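Corkelgate Gorge Trail: Frequently Asked Questions

Last updated 09/11/2023

How long is the trail?
The full loop is 7 miles. If you only want to see the lower falls, it's 2 miles out and back from the Reisinger lot.

How high does it go?
The high point is the Flevelance overlook, with a climb of 1,867 feet from the lot. Most of that comes after the second footbridge.

Is there a fee?
Parking is $12 per vehicle for the day. Walkers and cyclists get in free.

Do I need a permit to camp?
Yes. There are six sites at Zovis Meadow and they have to be booked ahead. Camping in the gorge itself is not allowed.

When is the best time to see the falls?
Late April through early June. By September the upper falls can be down to a trickle. The lower falls run all year.

Is the trail open in winter?
The lower section is. The gate above the first footbridge closes in January and opens again once the ice is off the steps.

How many steps are there?
166, all on the stretch beside the upper falls. The handrail is on the left going up.

Are dogs allowed?
On a leash, as far as the overlook. They can't go on the steps.

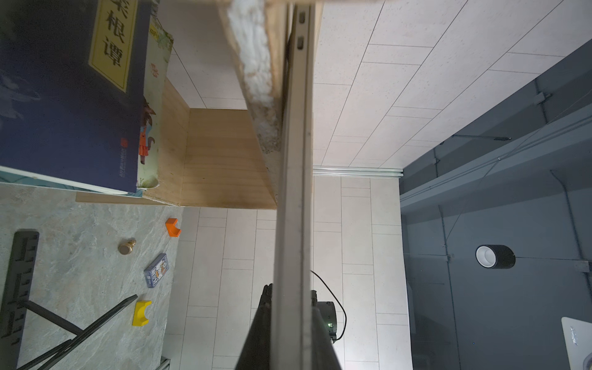 Can I get a paper map?
Yes, at the trailhead hut when it's staffed. The map was drawn by Seraina Zwahlen and shows the old mill path, which most phone maps leave out.

Is there cell service?
At the lot and the overlook. None in the gorge.

Who do I contact about a fallen tree or a washout?
Leave a note for Edeltraud Plattner in the box at the hut. Please include the nearest marker number.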